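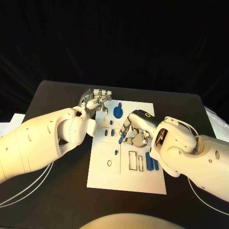

Early Learning Product Tester and Workshop Assistant (part-time, Andport)

Posted in September by the Dremov hiring desk
Reading time: 7 minutes

Dremov makes and repairs puzzles, sorting boards and simple games for preschools, libraries and family centers. We are looking for one part-time workshop assistant and, separately, for families willing to take part in a home play study this fall. Both are described on this page. Please read the right section before you write to us, as the two go to different inboxes.

PART ONE: THE JOB

Title: Workshop assistant
Hours: 30 a week, all daytime
Place: our shop in Andport, on the ground floor of the old feed store
Contract: one year to start, with renewal decided in the tenth month

What the work is

We send out boxed sets to preschools on a lending plan. A school keeps a set for a term, sends it back, and gets a different one. When a set comes back it has to be opened, checked against its packing card, cleaned, repaired if needed, and boxed again. Last year 2,766 sets came through the shop. The person we hire will do a large share of that work.

A typical morning starts with the returns shelf. You take a box, read the note from the school if there is one, and lay the parts out on the bench. Missing parts go on the parts sheet. Chipped or cracked parts go in the repair tray. Anything a child has chewed is thrown out and replaced. Then everything gets washed or wiped down, depending on the material, and left on the drying rack until after lunch.

Afternoons are for packing, labels and small repairs. Repairs are mostly sanding, gluing, touching up paint and refitting pegs that have come loose. We will teach you the paint. It has to be applied in thin coats and it takes patience, and people who rush it end up stripping the piece and starting over.

One day in each two-week period you will go out with the van to deliver sets. This involves lifting boxes, talking with front office staff and finding out where a school wants things left. You don't have to drive, but it helps if you can.

You will also answer the phone when the rest of us have our hands full. Most calls are from teachers asking when the next set is coming or reporting a lost part. We don't charge for a lost part unless most of the set is gone, and you should be able to tell them so in a friendly way.

What we need from you

You are careful with small things and can keep count of them. You can stand for much of the day and lift a box of up to 30 pounds. You can write a clear note that someone else can follow the next morning. You are comfortable working in a shared room where a radio is on and a sander may be running.

Experience with hand tools is useful. Experience in a preschool or day care is also useful, and we would be glad to see either one. We have hired people with neither and it worked out fine.

A high school diploma is not required. A background check is required, as we deliver to schools. We pay for the check.

What we offer

Pay is hourly, and the rate is given in the packet we send to everyone who applies. It goes up after the first three months. You get paid sick time, paid holidays when the schools are closed for winter break, and safety shoes. There is a kitchen with a real stove. Parking is behind the building. The number 4 bus stops across the street, but the last one leaves at 5:40 p.m., so on delivery days you may want a bike or a ride.

There is one week in late August when everyone works longer hours to get the fall sets out. Extra hours that week are paid as overtime. Please don't plan a vacation then.

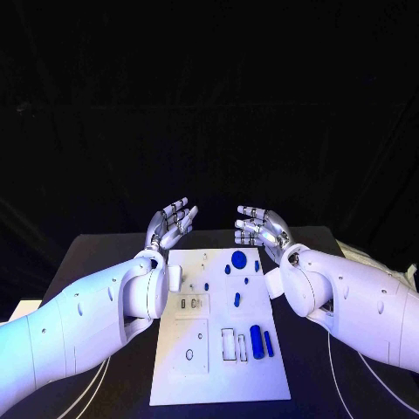

How to apply for the job

Send a letter of no more than one page and a list of the places you have worked. Put "Workshop" in the subject line. In the letter, tell us about something you have fixed. It can be a chair, a zipper, a bicycle, a schedule. We read these closely and they tell us more than the job list does.

We will invite a small group to come in for a paid trial shift of three hours. You will check in two returned boxes and do one glue repair alongside one of us. There is no separate interview, but we will sit down with coffee at the end and you can ask whatever you like.

If you need a different time of day for the trial shift, or a stool at the bench, or anything else of that kind, say so in your letter and we will set it up.

PART TWO: THE HOME PLAY STUDY

Together with Jang, a small design office that draws most of our new boards, we are asking families to try out play sets at home and keep a short diary. The new line is called Tenik. It is meant for children from two and a half to five years old, and we want to know how it holds up in an ordinary house before schools get it.

Who can take part

Any household in Andport or the towns along the river road with at least one child in that age range. Grandparents and foster parents are welcome to sign up. So are home day cares with up to six children. You don't need to own any of our products, and you don't need to know anything about teaching.

We would like to hear from families who speak a language other than English at home. The diary can be kept in any language you choose.

We can't include households where an adult works for a toy company or a toy store. Children who still put most things in their mouths should wait for a later round, even if they are old enough on paper. Some of the pieces are small.

What you would do

You pick up a set from the shop or we drop it off. You keep it for six weeks. There is no schedule for using it. Leave it where your child can get to it and let things happen. If it sits on a shelf for ten days, write that down. We want to know that just as much.

The diary is a printed booklet with one page per week. Each page asks who played, what they did with the pieces, whether anything broke or got lost, and whether the adults in the house found anything annoying. Most weeks this should take you ten minutes. Please don't coach your child on the "right" way to use a board. We have seen children stack the pieces, feed them to a doll and line them up along a window sill, and all of that belongs in the diary.

At the end there is a phone call of half an hour or so. We will go through the booklet with you and ask about pieces that caused trouble. You return the set in its box. Worn pieces, scratches and missing parts are expected and you won't be asked to pay for any of them.

What you get

Each household gets a grocery card when the diary comes back, and a finished Tenik set once the line is in production. Home day cares get two sets. The study has a budget of $4,000 for cards and postage, so the number of places is limited. If more families sign up than we can take, we will choose so that there is a mix of ages and of large and small households. Those left over go on the list for spring.

Privacy

We don't ask for photos or video of your child and would prefer that you not send any. Diaries are stored under a number, with names kept on a separate sheet in the office. Jang sees the diaries but not the names. When the study is over the name sheet is shredded. You can stop at any point without saying why and still keep the grocery card if you have finished at least three weeks.

How to sign up

Write to us with "Play study" in the subject line. Include your town, the ages of the children in the house, the best time of day to call, and whether you can pick up the set yourself. One sign-up per household. Friends and neighbors should each send their own.

You can also fill out a paper form at the front counter of the shop. Ring the bell if the door is locked, as we are often in the back room with the sander on and don't hear knocking.

A few answers to things people have asked before

Applying for the job does not keep you out of the study. If you are hired, though, we will ask you to give up your place in it.

We don't take interns under 18. High school students who want to see the shop can come with a class, and teachers should call to arrange it.

We don't buy toy ideas by mail. Unopened proposals are sent back.

The job is open until we fill it. The study closes for sign-ups at the end of October, and the first sets go out shortly after.

Dremov, Andport | Contact: front counter or the form on our jobs page | Copyright Dremov, all rights reserved | Back to top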